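Household Ceramics, Unit 4: Glazes, wear and everyday use
Course handout, Ikport Evening College
Tutor: Murdo Niven

What this unit covers

We have now finished clay bodies and firing. This unit looks at what happens to a pot once it leaves the kiln and goes into a kitchen. Please read the handout before the session and bring one piece of tableware from home that shows signs of use. It does not matter who made it.

1. What a glaze does

A glaze is a thin layer of glass melted on to the clay. It seals the surface so that food and water do not soak in, and it gives the pot its colour and feel. Three kinds of material go into most glazes. Silica forms the glass. A flux, such as feldspar or whiting, brings down the temperature at which the silica melts. Alumina, usually added as clay, thickens the melt so that it stays on the walls of the pot.

If there is too much flux, the glaze runs and the pot may stick to the kiln shelf. If there is too little, the surface comes out dry and rough. Most of the faults in the Unit 3 test tiles were of the second kind.

2. Glaze fit

Clay and glaze both shrink as they cool, and they seldom shrink by the same amount. If the glaze shrinks more than the clay, it is pulled tight and breaks into a net of fine cracks. This is called crazing. If the glaze shrinks less than the clay, it is squeezed and may flake away at rims and handles. This is called shivering. Of the two, shivering is the more serious in tableware. The flakes are sharp and can end up in food.

Crazing may show as soon as the kiln is opened, or months later. Earthenware takes up moisture slowly and swells, and a glaze that fitted well in the spring can craze by November.

3. Shape and use

A bowl is handled more than any other piece on the table. It is lifted by the rim, stacked, scraped with spoons and set down hard. When you look at a bowl, check these parts in turn:

The rim. A rounded rim chips less than a thin, sharp one. Glaze tends to draw away from a sharp edge and leave it poorly covered.

The wall. A steep wall holds liquid well but is harder to stack. A wide, open wall stacks easily and lets food cool faster.

The foot. An unglazed foot ring should be rubbed smooth after firing, or it will scratch the table and the bowl stacked under it.

The bowls made at Pleltville have a wide foot and a low wall, and they are hard to tip over. The Moulin bowls in the college collection have a narrow foot. They look lighter, but they rock on an uneven surface.

When you compare bowls, put them on a flat table with plenty of space and view them from the side as well as from the top.

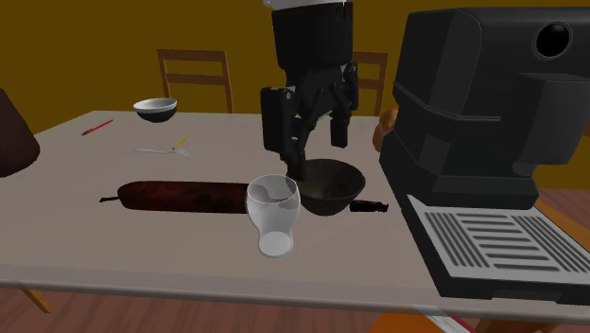

4. Marks left by cutlery

Grey lines on a glazed surface are often taken for scratches. Many of them are traces of metal rubbed off the knife on to a slightly rough glaze. A mild cream cleaner will usually remove them. A true scratch can be felt with a fingernail and will not clean off. Matt glazes pick up metal marks more readily than shiny ones.

5. Work for this unit

Write one side of A4 on the piece you have brought. Say what clay you think it is made of, whether the glaze fits, and where the wear has fallen. Draw the profile at full size.

Students taking the certificate should also read the chapter on glaze faults in the Grilach course reader and write up their test tile results. The limit for the two together is 2,000 words, not counting tables.

Written work is due on 25 September 2026. Leave it in the tray outside Room 19.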